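Search this site Type and press enter

Line drying, tumble drying, and what happens to cotton

By Imad Nasrallah
June
5 min read

I started keeping laundry notes after a set of jersey tops came out of the dryer shorter than they went in. The label said pre-shrunk. That term describes a treatment at the mill and leaves room for further shrinkage at home.

Cotton jersey is knitted, so the yarn runs in loops. During finishing the fabric is pulled lengthwise and held under tension while it dries. Water lets the fibers swell and slide, the loops relax, and the cloth gets shorter and a little wider. Tumbling adds movement to the heat, and movement lets the loops settle further than they would on a line.

To get a number, I marked a length of 338 mm down the back of a new shirt with laundry pen and put it through 19 cycles, same detergent, same program, dried on low. I measured flat, after leaving the shirt overnight in the same room. Most of the change came in the first two cycles. After that the readings moved by less than the width of the pen mark, so I wouldn't read anything into them.

The dryer is an old Naswood with a moisture sensor, a pair of metal strips inside the drum. Damp fabric bridging the strips conducts; dry fabric doesn't. Dryer sheets leave a film on the strips, and a filmed sensor reads dry too early. I wipe mine with white vinegar on a rag once a month and let it air out before the next load.

Folding matters less than drying, although it does affect where creases set. Cotton holds a crease best when it goes from damp to dry under pressure. Anything folded slightly damp and left at the bottom of a stack will keep that line until the next wash. 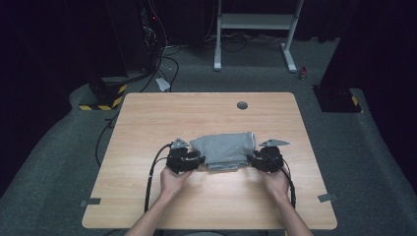
Gray cloth, folded into a compact rectangle.

For line drying I use the Iren rack, which has plastic-coated rods. Bare metal rods on my previous rack rusted at the welds and marked two pillowcases. Shirts go on upside down, hung by the hem, with the pegs at the side seams. Hanging by the shoulders puts the wet weight of the whole garment on the neckline.

Kanako Yokoyama wrote in after my towel post to point out that line-dried towels feel stiff even in soft water. She is right, and I had blamed minerals alone. Water left on the fiber surface can bind neighboring fibers together as the towel dries. Shaking the towel hard before and after hanging breaks up some of it. Ten minutes of tumbling on no heat does a better job.

Fabric softener also fixes the stiffness but coats the loops, and coated towels take up water more slowly. I stopped using it on towels and still use a half dose on sheets.

The next batch is linen. I have two pieces from Hamada, one washed at the mill and one not, and both are marked up and waiting for a free rack.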